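Killemville Visitor Lodging Program
Progress report to the Macaraeg Fund, period ending October
Prepared by Noel Cabanatuan, Tuesday, November 1, 2022

1. Guest numbers
The program recorded 354 guest nights at the Cirnham site, against a target of 3,000 for the full grant term. Most bookings were for 2 nights and came through the regional tourism centre. Cancellations were highest in the first week, when the ferry timetable changed, and are included in the attached ledger.

2. Heritage walk
Trail markers are installed between the wharf and the Sarkine lookout. The remaining section needs council approval for drainage. Our application was lodged in October and a decision is expected within 90 days. No grant money will be spent on this section before then.

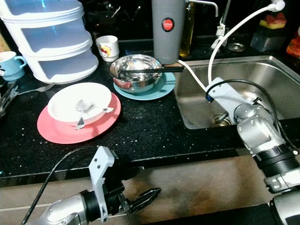
Kitchen counter and sink, Cirnham.

3. Visitor feedback
Comment cards were placed in all rooms. Guests rated location and quiet well. The main complaints were poor signage from the highway and the lack of a late check-in. A key safe has been ordered. New signs are on hold until the roads authority confirms the permitted size and colour.

4. Budget
Spending is under forecast for labour and over forecast for printing. The printing overrun relates to a second run of the walking map, which had the wrong bus stop marked. Aileen Aquino has approved a transfer from the labour line to cover it.

5. Next period
Work will focus on the off-season rate, the key safe and the council application. The revised map will be sent to the fund with the next claim.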